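Notebook, October, bench 2, phone and stand chore
Started 9:40, wrote this up after lunch
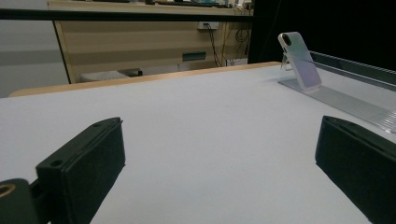
Ravgate sent over their list of "solved" household tasks again and wants our numbers beside theirs. Tidying small electronics is on it. I picked the phone in the clear stand for today: lift the phone out, lay it flat on the table, put it back. A kid can do this while talking to you.

Gripper was the hand-held one with the stock black fingers, no pads. I ran it by hand first, so whatever went wrong in that part was the fingers or me and had nothing to do with the policy. Even by hand I didn't like it. The phone back is glossy and I ended up squeezing harder than I would want to with my own phone. Coming in square to the long side of the stand is fine. Coming in from the camera side, one finger wants to land on the lenses.

Collected 108 demonstrations, kept 96. The ones I threw out were mostly the stand sliding along with the phone. I could tape the stand down and get all of them back, but who tapes down a phone stand at home? Left it free.

Testus ran the trained version on the arm before lunch. Three tries at the full chore:

Try 1: phone out, laid down, never got back in the stand. Kept nudging the base.
Try 2: closed on air in front of the stand, twice. I suspect the clear plastic, but haven't checked the depth data yet.
Try 3: out, down, back in. Took long enough that I went and refilled my cup.

Somebody at Pyo will call that one out of three and promising. I call it one. Ravgate's sheet says "reliable" for the same task and gives no count of tries, no word on what stand they used, and no mention of whether a person reset things in between. I have asked.

To be fair, the reach is much better than in spring. It goes to the right part of the table every time now — it just doesn't know what to do with its fingers once it gets there.

To do:
- same chore with an opaque stand, nothing else changed
- softer pads on one finger only, then both
- ask Poltmont for their reset procedure in writing
- wipe the table, it has specks on it again

Not sending numbers to Ravgate until the opaque stand runs are done.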